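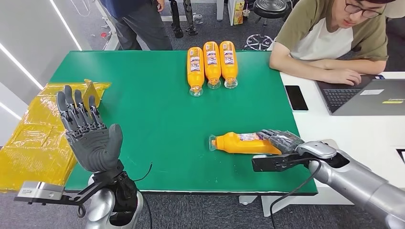
The right hand has its fingers over one of the orange bottles, with three more lying in a row further back on the green table.

Danstead team teaches robot hands to line up bottles by remote control

3 Oct 2024

A robotics firm in Danstead has released the first part of a collection of recordings in which people guide a pair of robot arms through simple jobs on a table. The recordings are meant to help other groups train robots without having to build a set-up of their own.

Clesier, which makes control software for packing lines, put out 2,176 recordings this week under the project name Yupanqui. Each one holds a single attempt at a task, from the moment the operator takes control of the arms to the moment they let go of it. The firm plans to bring the total to 4,000 and says the remainder will follow in batches.

The tasks in the first release all involve plastic bottles. In the most common one, bottles are laid on their sides and the arms have to bring them into a row with the caps facing the same way. Other tasks ask the operator to turn a bottle round, to pass it from one hand to the other, or to push a row together when one bottle sits out of line.

Deisy Bedoya, who leads the project, said bottles had been chosen after the team spent most of last year on boxes.

"Boxes were too easy on us," she said. "You can be quite careless with a box and it still ends up where you wanted it. A bottle rolls. If you come down on it slightly off centre it goes away from you, and then you have to decide what to do next. We wanted those decisions in the recordings."

The operators work from a desk in the next room. They wear gloves that read the bend of each finger, and a tracker on each wrist tells the arms where to go. They watch the table on a screen that shows the view from a camera mounted above and behind the arms, so that their own hands and the robot's line up on the screen. New operators get two days of practice before anything they do is kept.

Bedoya said the view from the camera took some getting used to. Operators tend to reach too far on their first morning and come down past the bottle. Most have stopped doing it by the afternoon, though one of the firm's engineers still does it after a long break.

There is no feeling of touch in the gloves. The operator has to judge from the screen whether the fingers have closed, and a firm hold looks much the same as a loose one. Clesier tried a version in which the glove buzzed when the fingers met something, but took it out again after operators said it made them let go too soon.

"They flinched," Bedoya said. "It was a small thing, but it showed up in the arm. You would get this little jump at the moment of contact, and the robot would learn the jump along with everything else."

The method, often called teleoperation, is widely used to gather examples for robots that learn by copying. A computer model is trained on the recorded movements together with the camera footage and tries to work out which movement should follow from what the camera sees. What it learns depends a great deal on how the people did the job, including their habits and their mistakes.

Clesier has kept the failed attempts in the release. They are marked as failures, with a short note from the operator on what went wrong, and can be left out by anyone who does not want them. The notes vary a good deal in length. Some run to a paragraph and others say only "dropped" or "wrong end".

The firm has also kept attempts in which the operator changed their mind. In these, a hand may go to one bottle, stop, and move on to another. Earlier collections from Clesier had such attempts edited or removed. Bedoya said the team now thinks this was a mistake, as the trained model never saw anyone recover from a poor start and would carry on with a bad reach until it failed.

One of the first outside groups to use the recordings is a small laboratory at Ivton College, where Mojtaba Salehi studies how robots use two hands together. His group had early access in September and trained a model on 1,000 of the recordings, all of them from the row task.

Salehi said the model had learned to reach for a bottle and set it down with the cap the right way round more often than he had expected. It was less good at knowing when it had finished.

"It will get the row right and then go back and touch it again," he said. "We looked through the recordings and the people do this as well. They put the last bottle down, and then they give the row a little nudge. Nine times out of ten it didn't need one. So we can't really blame the model."

He has asked Clesier to have operators press a pedal when they consider the task done, and the firm has agreed to add this to the next batch. The existing recordings will not be changed.

Salehi also raised the question of the idle hand. In the row task, the work can be done largely with one hand, and operators differ in what they do with the other. Some hold it out of the way, some keep it low and near the table, and some use it to steady bottles that are already in place. The model trained at Ivton picked up a mixture of all three, and at times would bring the second hand in for no clear purpose.

"For a person it makes no difference where your other hand is," he said. "For us it is half the data."

Clesier has written guidance for its operators on the matter but has stopped short of a fixed rule. The guidance asks them to use the second hand when it helps and otherwise to hold it where it cannot knock anything. Bedoya said she did not want to go further than that, as operators who were given strict instructions became slow and began to watch the hand they were not using.

The position of the bottles at the start of each attempt is set from a list of 51 layouts. In some, all the bottles begin scattered. In others, part of the row has already been made and only the last bottle is left to bring in. The layouts were drawn up by hand and are included with the release as a set of simple diagrams, so that other groups can place their own bottles in the same way.

Groups using different bottles should expect different results, the firm said. A full bottle and an empty one behave quite differently under a robot's fingers, and a shiny label can be harder to hold than bare plastic. The notes that come with the release give the weight and width of each bottle used. Clear caps caused some difficulty in early trials, when the model had trouble telling which end of the bottle it was looking at, and the team now records a share of the attempts under brighter lighting to help with this.

Not everything in the release went to plan. A batch from the first fortnight had to be thrown away when it was found that the clock on the camera had drifted away from the clock on the arms, so that each movement appeared slightly before the hand had made it. The fault was noticed only after a model trained on the batch kept closing its fingers early. The clocks are now checked before every session.

Wear on the hands has been another cost. The cords that pull the fingers closed stretch with use, and a hand at the end of a week does not close in quite the same way as it did at the start. Clesier now stores a short test movement at the beginning of each day — each finger closed and opened in turn — and includes it with the recordings, so that users can correct for the change if they wish. Salehi said his group had not yet tried to do so.

The next batch will add tasks with two kinds of object on the table at once, and one in which a bottle has to be stood upright. The firm has trained four more operators for the work. Bedoya said standing a bottle up by remote control was the hardest thing the operators had been asked to do so far, and that she had managed it herself only a handful of times.

The recordings can be downloaded free of charge for research and teaching. Companies that want to use them in a product are asked to write to Clesier's Danstead office. The Ivton group expects to publish its own results, with the trained model, early next year.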